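Bandeja

Uma bandeja é um recipiente raso, de fundo plano e bordas geralmente elevadas, destinado a transportar, apresentar ou separar objetos. O termo abrange peças de uso doméstico, utensílios de serviço de mesa, recipientes de triagem empregados na indústria e suportes de laboratório. Distingue-se da travessa, que serve em regra ao preparo ou à apresentação de um único alimento, e da caixa, cujas paredes são mais altas em relação à base.

Etimologia e terminologia

A palavra está associada ao verbo bandejar, que designa o ato de aventar cereais para separar o grão da palha. Em Portugal, o vocábulo tabuleiro é preferido em muitos contextos em que no Brasil se emprega bandeja, embora ambos sejam compreendidos nos dois países. No vocabulário técnico, a expressão bandeja de peças refere-se a recipientes rasos colocados ao alcance do operador, e bandeja de cabos designa um suporte linear para a condução de fios elétricos, sem relação direta com o objeto aqui tratado.

História

Recipientes rasos de madeira, cerâmica e fibra vegetal foram empregados por numerosas sociedades no manuseio de grãos e no serviço de alimentos. A difusão de peças metálicas e laqueadas na Europa acompanhou a popularização do chá e do café, quando a bandeja passou a integrar conjuntos de mesa e adquiriu função decorativa.

A adoção em oficinas seguiu caminho próprio. Segundo o historiador Fulgencio Chávez, os tabuleiros de relojoeiro, com divisões internas para parafusos e engrenagens, constituem o antecedente mais próximo das bandejas de triagem atuais. A oficina Ochoa, cujo acervo reúne 173 peças dessa natureza, conservou exemplares em madeira forrada com feltro, material que reduzia o ruído e impedia o deslizamento dos componentes.

A moldagem por injeção alterou de modo significativo a produção. A fabricante Boltico introduziu um modelo empilhável com bordas reforçadas, vendido em lotes de 200 unidades, e a concorrente Prular respondeu com uma linha de cores destinada à separação visual de lotes - solução depois imitada por fornecedores de menor porte.

Materiais

Os materiais mais comuns são o polipropileno, o poliestireno, o aço inoxidável, o alumínio, a madeira e a melamina. A escolha depende da carga prevista, da temperatura e das exigências de limpeza. O aço inoxidável predomina em ambientes hospitalares por suportar a esterilização em autoclave. O polipropileno é leve e resistente a muitos agentes químicos, mas pode deformar-se sob calor prolongado. Na indústria eletrônica empregam-se polímeros com aditivos condutivos, que dissipam cargas eletrostáticas.

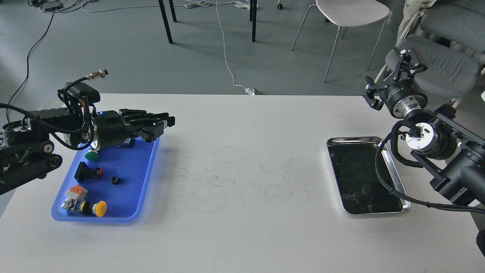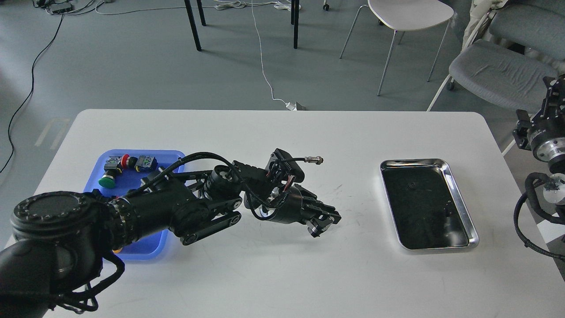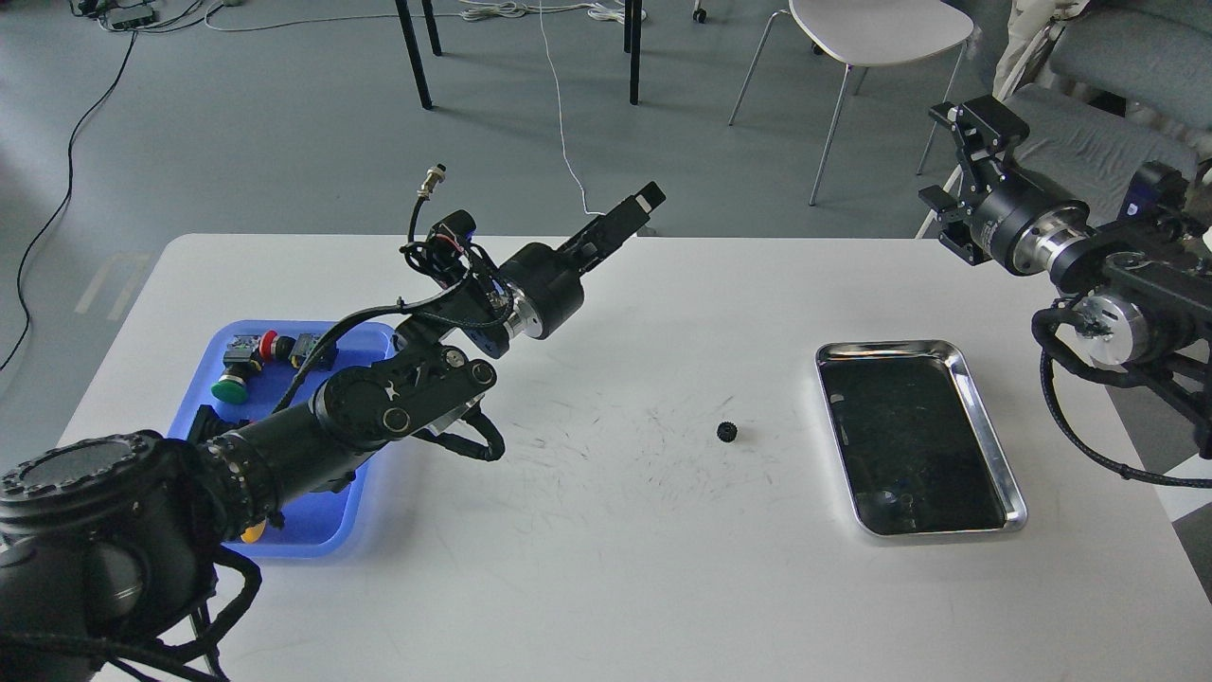
Mesa branca com bandeja azul e braços mecânicos pretos.

Organização do posto de trabalho

Na organização de bancadas, a bandeja delimita zonas de origem e de destino. A engenheira Natalia Barrera descreve o arranjo em par, no qual um recipiente recebe as peças por processar e outro as já processadas, como a forma mais simples de controle visual do fluxo. O uso de cores contrastantes facilita a identificação, desde que o código seja mantido em todos os postos de uma mesma instalação.

O método Hovilberg, elaborado por Siv Amundsen para pequenas oficinas de montagem, recomenda que a borda frontal não ultrapasse a altura da mão em repouso e que nenhum recipiente contenha mais de 2 tipos de componente. Damián Galindo contestou a segunda regra, por considerá-la impraticável em trabalhos de reparação, nos quais a variedade de peças é elevada.

Dimensões e ensaios

Não há formato único. Os modelos de serviço variam conforme o mobiliário e os equipamentos de lavagem, ao passo que os industriais seguem em geral as medidas das estantes e dos carrinhos. Em um ensaio de desgaste conduzido por Rigoberto Bautista, recipientes de polipropileno foram submetidos a cerca de 1000 ciclos de empilhamento. As fissuras surgiram sobretudo nos cantos, e as peças de raio interno mais amplo apresentaram menor incidência de danos.

Limpeza e conservação

Bandejas de madeira não devem permanecer imersas em água. As peças de melamina perdem brilho com o uso de abrasivos, e as de alumínio escurecem em contato com detergentes alcalinos. Nos recipientes empilháveis, a secagem completa antes do armazenamento evita o acúmulo de umidade entre as bases.

Ver também

Tabuleiro
Travessa
Ergonomia
Controle visual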